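Ullska Paste-the-Wall Papers: Fitting Guide
Section 2: Hanging the paper

Read Section 1 (Preparing the wall) before you start. Bare plaster must be sealed and fully dry. Old paper must be removed down to the wall, including the backing layer.

What you need
Ullska paper, all rolls from the same batch
Fornow ready-mixed paste, medium grip
Paste roller and tray
Paper-hanging brush or plastic smoother
Sârbu seam roller
Spirit level or plumb line
Sharp knife with spare blades
Long scissors, pencil, tape measure, clean sponge

Note: Check the batch number on every label before opening a roll. Colour can vary slightly between batches. Keep one label until the job is finished. Unopened rolls can be exchanged; cut lengths cannot.

2.1 Marking the starting line

1. Choose the wall that is seen first on entering the room. With a large pattern, start in the middle of that wall and work outwards. With a small pattern, start beside the window and work away from the light.
2. Measure the width of the roll and mark this distance from your starting point.
3. Hold the spirit level upright at the mark and draw a light pencil line from ceiling to skirting. Do not use a door frame or the corner of the room as a guide. Few of them are straight.
4. Do not use ballpoint or felt pen. Ink will come through the paper.

2.2 Cutting the lengths

1. Measure the height of the wall in several places and use the largest figure. Add a hand's width at the top and the same at the bottom for trimming.
2. Look at the symbol on the label. A straight match lines up at the same height on each length. A drop match moves down by half a repeat on every second length.
3. Unroll the paper face up on a clean table. Decide which part of the pattern should sit at the ceiling and cut the first length.
4. Lay the next length beside the first, match the pattern at the edge, then cut. Mark the top of each length on the back in pencil.
5. Cut no more than three lengths before hanging the first. If there is a fault in the paper, stop and contact your shop with the label.

2.3 Pasting and hanging

Caution: Switch off the electricity at the main board before working round sockets and switches. Paste and damp brushes carry current.

1. Stir the paste. Roll an even coat on to the wall, slightly wider than one length of paper. Use a small brush at the ceiling and skirting.
2. Hang the first length against the pencil line, leaving the spare paper at the top and bottom.
3. Smooth down the middle first, then out to the edges. Lift and re-lay the paper if a crease forms. Do not pull it sideways.
4. Press the paper into the angle at the ceiling with the back of the scissors, crease it and trim with the knife. Repeat at the skirting.
5. Wipe off any paste on the face with a damp sponge before it dries. Do not rub.
6. Hang the next length edge to edge with the first. Do not overlap on a flat wall.
7. Leave the seams until the paste begins to take, then go over them once with the seam roller, using light pressure. Do not use the roller on raised or textured papers.

Note: If the paste dries before the paper is up, apply a fresh thin coat. In a warm room, turn off the radiators the evening before and keep the windows shut until the work is dry.

2.4 Corners

1. Measure from the last length to the corner at the top, middle and bottom. Take the widest measurement and add 2 cm.
2. Cut the next length to this width, keeping the offcut. Hang it and brush the extra strip firmly round the corner.
3. Draw a new upright line on the second wall, the width of the offcut away from the corner.
4. Hang the offcut to this line so that it overlaps the strip. Match the pattern at eye level, where a small error shows most.
5. Stick the overlap down with Salteck border adhesive. Ordinary paste may not hold paper to paper.

For outside corners, such as a chimney breast, follow the same steps but allow a wider strip.

Large leaf and fruit prints on adjoining walls, with a marbled surface at the base:
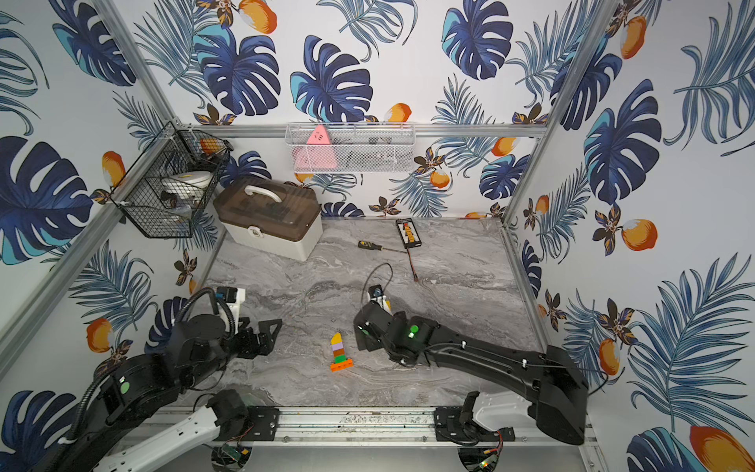
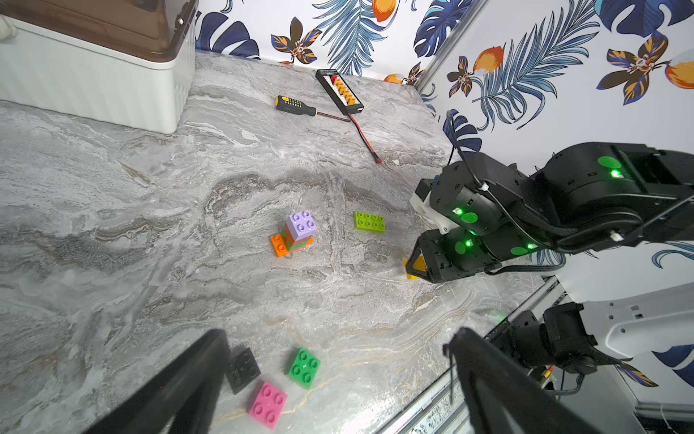
2.5 Sockets and switches

1. With the power off, hang the paper loosely over the fitting.
2. Press gently to find the corners of the plate. Pierce the centre and cut out towards each corner.
3. Trim the flaps, leaving a narrow border. Loosen the plate screws, tuck the border behind and tighten again.
4. Do not tuck metallic or foil papers behind a plate. Trim them to its edge.
5. Wait until the paper is dry before restoring the power.

For stairwells and sloping ceilings, see page 93. To order a replacement seam roller, quote part 218.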